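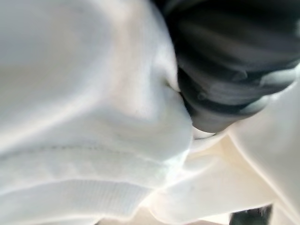
Figure 3. White fabric with a stitched seam and a ribbed band, next to folded dark gray material.

4.2 Light-colored textiles on the bed surface

The diary entries described in Section 3 show that the bed is used as a holding area for much of the day. Clothes are set down on it between wearing and washing, and clean laundry is placed on it before being put away. Of the 103 households that completed the diary, 70 reported leaving at least one item of clothing on a made bed on most weekdays. The bedroom of the Cembridge apartment was furnished to reflect this habit, and the items placed on the bed were chosen from the types that participants named most often.

White and off-white items were given particular attention. In the pilot sessions, observers had little trouble naming a colored garment at a glance, whatever its shape. A white garment in a heap was harder to name. The outline of the heap said little about the item, and where one item lay on another of the same color the boundary between the two was frequently missed. Marchetti and Wasano report a similar difficulty for towels and pillowcases sorted on a table. Their items were freshly laundered and of one weight, however, and their results cannot be carried over directly to a mixed heap.

We therefore coded each item by its surface features before coding it by type. Four features were retained after the pilot: seams, ribbing, finished edges, and unfinished or frayed edges. Ribbed knit proved the most useful of the four. A band of fine parallel ribs suggests a cuff or a waistband, and an observer who has found one can usually work outward from it to the body of the garment. Seams were less reliable. A single line of stitching may belong to a hem, a side panel, or a pocket, and in thick fabric the line tends to disappear into the nearest fold.

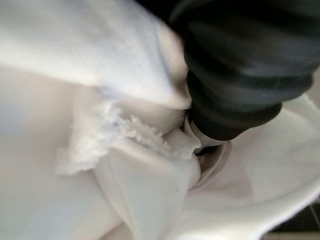 Frayed edges were at first coded together with finished edges. The two were separated at the suggestion of Anayeli Galindo, who reviewed the first 30 coding sheets and noted that observers treated them in different ways. A finished edge was read as the border of an item and was followed along its length. A frayed edge was more often read as damage, or as a loose piece of some other material, and several observers moved on to look for a "real" edge elsewhere. The distinction matters when the item is to be folded. Loose threads catch on neighboring fabric, and an edge that has lost its shape gives a poor line to fold against.

The observers were also asked to state how certain they were of each answer. They used three terms — certain, likely, and unknown — and were told that "unknown" was an acceptable answer for any item. Where an item was coded "likely," the sheet records the feature on which the answer rested. Answers that rested on color alone were not accepted.

4.3 The bed as a work surface

A bed differs from a table in ways that bear on tidying. It is soft, so that a small item sinks slightly and may be covered by the fold of a larger one. It is wide, and the far side can be reached only by leaning or by walking around. It also carries textiles of its own, which are meant to stay in place while other textiles are taken away. A person who clears a bed must decide for every piece of cloth whether it belongs there.

The bed was dressed with a beige duvet and beige pillows, and lighter bedding was folded back toward the head. This gave two backgrounds of different brightness within a single surface. White items on the beige area had a clear border. Items that reached the lighter area did not, and in the coding sheets these are marked with the letter B.

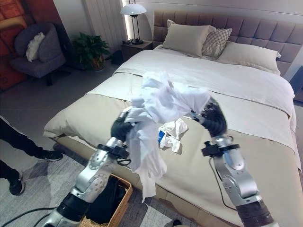 Figure 4. Crumpled white fabric raised above the duvet, with a smaller white cloth and a small blue tag or label on the bed beneath it.

Lifting an item clear of the surface changed what could be learned about it. Once raised, the fabric began to hang, and corners that had been tucked inside the heap came into view. It also became possible to see what had been underneath. Small pieces of white material were a recurring problem in this respect. When they lay beside or below a large white item they were commonly taken for part of it, and the sheets contain several entries in which a small piece was coded only after the larger one had been removed.

Small colored details had the opposite effect. Participants looked at them first, even when the detail was of no importance to the task. A patch of blue against white and beige drew attention away from the cloth around it, and a number of written comments refer to the blue detail while leaving the nearest white item out altogether.

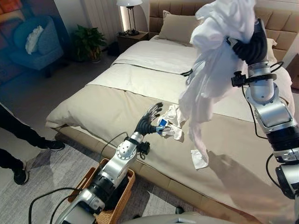

The order of clearing was left open. Two general approaches can be seen in the written comments. In the first, the large items are dealt with before anything else, on the grounds that they hide the rest. In the second, small things are collected first so that they are not shaken off the bed or folded into a garment by mistake. Participants who described the second approach often mentioned tissues found in the wash, an experience that also appears in the diary entries for November.

Lighting was kept to what an ordinary bedroom would offer. Shadows falling on the duvet were not corrected for. The Markus coding guide, from which our sheets were adapted, advises even light from overhead, but few of the households in the diary study described their bedrooms in such terms, and we considered a lamp beside the bed to be closer to normal use. The effect of shadow on the coding of white items is taken up again in Section 5.1, together with the entries marked B.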